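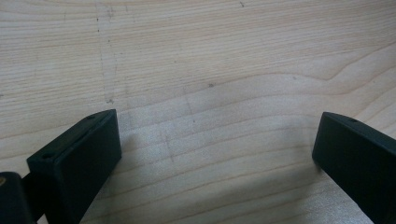
4 min read · 39 shares

Piyumi Roy has run the Saturday-less schedule at the Piscombe Tool Library for six years. She calls it that with some pride: the place opens on weekday evenings only, and people complain about it all the time.

"They want weekends," she says. "I want weekends too. That's why we're closed."

The library lends out 213 tools to anyone who signs a form and gives two hours a month at the desk. Those two hours are the part people try to negotiate. One man offered her a ham.

"I took the ham," says Roy. "He still did his shift."

Most newcomers expect to be fixing things. Mostly they answer the phone, which rings a lot in February, when the whole town remembers its gutters. Arne Harms, a retired bus driver, handles returns and has firm views on how a ladder should come back. "With all its feet," he says.

Money is tight. Last year's repair bill came to around $2000, much of it for one tiller. Roy would like a second room, and has asked the town for the old Sikder shoe store. The town is thinking — it has been thinking since spring.

Does she ever borrow anything herself?

"A drill, once," she says. "I was nine days late. Arne wrote me a letter."

3 comments

Tahsin Begum: I've had that letter.

Kamrul Gamage: Was it a good ham?

Shiyu Lü: Please open on weekends.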